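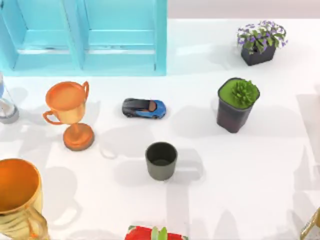
Negative keywords: one shared list or one per campaign?

Small Business Ads Board > Paid Search
Started November 14, 2022

marlowpins
Hi all, longtime reader and very occasional poster. I look after the search ads for Kubiak, a small shop that sells home goods online, and over the past while our negative keyword list has grown to 500 terms. It's one shared list applied to everything. Last week I found out it had been blocking "used" across the board, and we now have a whole campaign for refurbished items! No wonder it was so quiet. Would you break the list up, or just clean it and keep going?

tallgrass_ppc
Oh, I feel for you, I've had that same sinking feeling. I'd break it up. I keep one short shared list for the things no campaign will ever want (jobs, free, how to spell) and everything else lives at the campaign level. It's more clicking, but when something goes quiet you know where to look.

Bexhill9
Going to disagree a little, with love. I had 6 campaigns set up that way for a client in Sirkcombe and every new junk term had to be added again and again, and of course I missed some. Shared lists are fine if you name them properly and read them through every March or so. The trouble is the match type — was "used" in there as broad?

marlowpins
It was broad, yes. I think I inherited it from whoever ran the account in the Telilport days, before we moved everything over.

Bexhill9
There's your culprit, then. Phrase or exact for anything you might ever sell.

tallgrass_ppc
Fair point on match types, but I still wouldn't trust one giant list. Could you meet in the middle with two?

oldfont
I use the conflict report in Clidumik for this and it caught 5 bad ones for me the first time. It does flag plenty of harmless stuff too, so bring coffee.

marlowpins
Thank you all so much, this is such a kind corner of the internet. I'm going to try two lists, one for everything and one that skips the refurbished campaign, and switch the broad ones to phrase as I go. I'll post the search terms once there's enough to look at.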